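Wanted: people who don't believe in productivity advice

Most books on working habits rest on somebody's hunch, repeated until it sounds like a finding. Get up at five. Clear your desk. Answer email twice a day. I have read far too many of them, and I'd like to know whether any of it survives contact with ordinary people.

Plidach is looking for 24 adults to keep a plain written diary of their working day through January. Half of you will follow a popular routine, chosen by us. The rest will carry on as you are. We make no promise that anyone will feel better, and if your employer wants you to join, please don't. 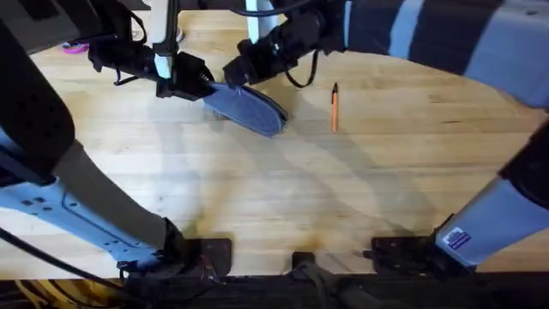

You'll need to write a few lines at noon and again when you stop work, and to come to two evening meetings with Anikó Szűcs, who reads the diaries. Paper or computer, we don't mind. Spelling doesn't matter. Missed days do - leave them blank and don't fill them in later from memory.

Shift workers and people caring for family at home are very welcome. Life coaches are not, nor is anyone selling a planner.

We pay travel and a modest fee at the end. Results will be published even if they're dull, and I suspect they will be.

To apply, write to Tibor Hajdu at Plidach, PO Box 1671, saying what you do all day and which piece of advice has annoyed you most. Applications close at the end of November.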